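Lists > Household Wood > Finishes > Re: round table, finish on the top

From: Stanisława Głowacki
Date: 9 October 2016
Subject: Re: round table, finish on the top

Oyelaran wrote:

> I'm looking at a secondhand round table, wood top, and the seller can't
> tell me what is on it. I think you said in April that you had done
> yours over. What did you use, how many coats, and would you do it the
> same way again? Also is round a nuisance in a small room? Mine would
> have to go near a wall.

Yes, I did mine over in April. It came from the Gullska shop in Lumurport and the seller there couldn't tell me what was on it either. I rubbed a hidden spot on the underside with denatured alcohol and it went sticky, so I took it to be shellac. If yours does nothing with alcohol, try lacquer thinner on another spot. If it ignores both, it is probably some kind of varnish and you will have more scraping to do.

I washed the top first with mineral spirits to get the old polish off. After that I took the shellac off with alcohol and gray pads, working with the grain, and sanded at 120 and then 180. Go easy at the rim. With a round top you are running across the grain on two sides, and the scratches there don't show until the first coat is on. I had to go back and redo a stretch of edge by hand. 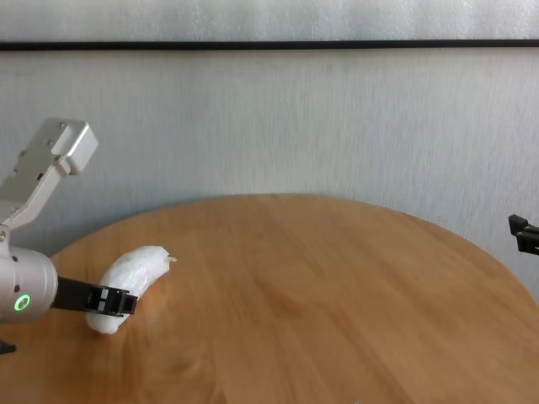

For the finish I used the Ullix wiping oil, 3 coats, with a full day between them. The can says overnight but my place was cool that month and the second coat was still tacky in the morning. Wipe it on, leave it 40 minutes, wipe all of it off. Any that stays in the grain will bleed back up and dry in little shiny dots, so check it again an hour later. Lay the rags out flat outside to dry. Don't wad them up in a trash can - they can catch fire.

I didn't use any stain. The color is the wood and the oil, a warm orange-brown, and it was paler than that when I had it stripped. If you want to keep yours light, look at a water-based finish and try it underneath first. 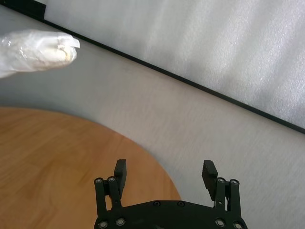
On the wall question, round is fine near a wall if you leave a gap. I would leave 9 inches at the closest point, enough to get a broom through. You lose the space on either side of that point, but nobody bangs a hip on a corner either. If you have to push it right up against the wall, get a drop leaf and save yourself the trouble.

As for doing it again, I would use the same oil but put a fourth coat on. Water is no problem if it gets wiped up. A hot mug left a pale ring over the summer, and I got most of that out with a little oil on a gray pad. You can't do that with a hard varnish without it showing.

I paid 40 dollars for the table, and the oil and pads were on top of that. Before you pay for yours, turn it over and see whether the top is screwed down through slots or plain holes. Mine had plain holes and I had to lengthen them so the top could move. If there is a crack running in from the rim, that is usually the cause.

I have part of a can of the Ullix left if you want to try it on the underside before buying any.

Stanisława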